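Vondach Bench Marking Kit for two-arm cells

Pack of 13 floor and table decals, 2 laminated rule cards, 1 roll of boundary tape. Ships flat.

Okay, so I wrote the first version of these rule cards on the back of a packing slip, and it shows. The set you're looking at is the third go, and I'm much happier with it! It's for people running two small arms at one table, with a person reaching in between runs to put things back where they started. If you have one big arm behind a fence, this is the wrong kit and you should look at our Levholm gate signs instead.

What the cards cover

Card one is the reach-in card. Both arms paused, then hands in. I know everybody says "but only the left one is moving," and I've said it myself, but the two arms share the same piece of table and so do your knuckles. The card has a blank line for the name of whoever is holding the stop button. Use a grease pencil and wipe it off at shift change.

Card two is the table card, and it's the one people write to me about. It says what may be on the table during a run: the parts for the task, the tray or fixture they go into, and whatever else your task sheet lists. Coffee, phones and the good scissors live somewhere else. It also asks you to mark the shared zone, meaning any spot both grippers can get to, and to write down which arm goes first when they both want in (we use the hatched decals for this, but plain tape is fine if you run out). 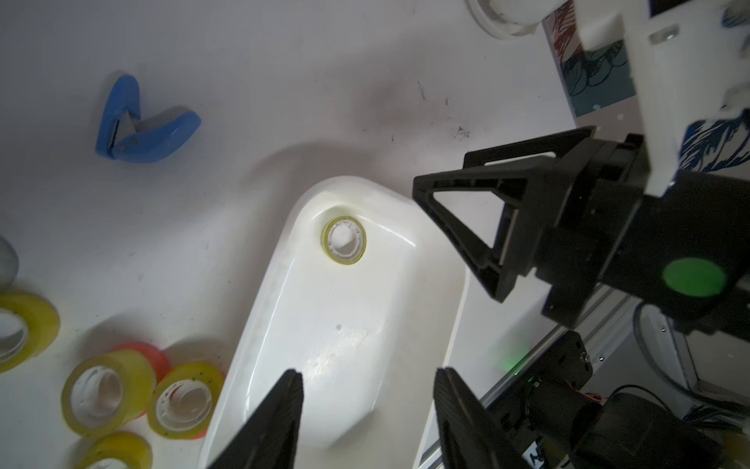
Rehema Rugemalira wrote back that the table card is too strict for sorting and tidying jobs, where a bit of clutter is the whole point, and that her group would have to list half a drawer of stationery before every run. Fair! So the new card has a box you can tick for "mixed items," and then you only list what must never be there: blades, glass, anything with a battery. She still thinks the lettering is too small. It's 30 point now, Rehema.

Putting the decals down

Wipe the table, let it dry, and stick the zone corners first. Then jog each arm slowly to its farthest point and check that the fingers stay where your markings say they will. Go by the fingertips, please, and include whatever the gripper is holding, which people forget until a long part sweeps right over the line. Cables count too. If a loop hangs lower than the wrist, mark for the loop.

If you swap fingers or move a base, pull the corners and do it over. They peel off smooth tabletops without much fuss, but I wouldn't try them on raw wood.

What the kit doesn't do

It's stickers and cards. It won't replace your risk assessment, your speed limits or a working stop circuit, and a taped line has never stopped an arm. Do the assessment first and fill in the cards from that. Please don't do it the other way around, I have seen it done and it makes a mess of the paperwork.

Refills

Corner decals come in packs of 13. Cards are sold singly, and the Clurden wall pocket holds both with room for your task sheet. Cards from before November have no mixed items box; send me a note with your order and I'll put a new one in.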